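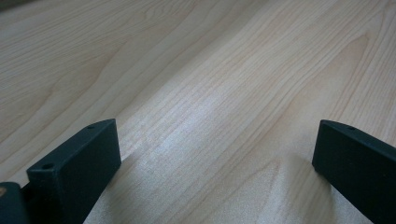
Tinham Library reopens its reading room with refinished tables

The main reading room at Tinham Public Library has reopened to the public following the completion of work on its tables. The room closed in February and is now available during all regular library hours, including evenings until 9 p.m.

The project covered every reading table on the ground floor, together with the two long tables in the local history alcove. The tables were made for the library when the present building opened and had not been refinished since. Over the years the original varnish had yellowed, and in many places it had worn through at the edges where readers rest their arms. Ink, pen marks and rings from cups had also reached the wood.

The library considered buying replacements. A survey of the furniture by Salazar Joinery, of Trotbridge, found that the frames and joints were sound and that the tops could be sanded and sealed again without loss of strength. The board accepted the firm's recommendation, and the tables were taken to the Trotbridge workshop in 3 groups so that part of the study area could stay in use for as long as possible.

At the workshop the old varnish was removed by hand and by machine, and the tops were sanded in stages. No stain was applied. The pale color of the wood and the long curves of its grain are now much easier to see than they were under the old finish. A clear water-based coating was chosen over oil, as it dries without a strong smell and can be repaired in small areas.

"Many of our regular readers assumed we had bought new furniture," said Jomar Baluyot, head of building services at the library. "They are the same tables. Several people have told us the room feels brighter, and we have not changed a single light fitting."

Work on the room also included new felt pads for the chairs, repairs to two window blinds and the relocation of the newspaper rack to the wall beside the Mavcombe Street entrance. Power outlets remain along the outer walls. The library reviewed a proposal to fit outlets into the tabletops and decided against cutting into the wood.

Readers are asked to help protect the new surface. Drinks with lids are permitted in the reading room, and coasters are available at the service desk. Cutting mats may be borrowed for craft or model work. Permanent markers, glue and paint should be used only in the activity room downstairs. Spills should be reported to a member of staff, who will clean the table with a suitable product. Household polish and disinfectant wipes should not be used.

The reservation system for study places is again in operation. Places may be reserved for 60 or 90 minutes at the service desk or by telephone at extension 1283, and a reservation may be extended if no other reader is waiting. The local history alcove does not require a reservation, although visitors who wish to consult maps or bound newspapers should request them in advance.

The temporary study area in the upstairs meeting room has closed, and the meeting room is again available to community groups. Items left upstairs during the work are being held at the service desk.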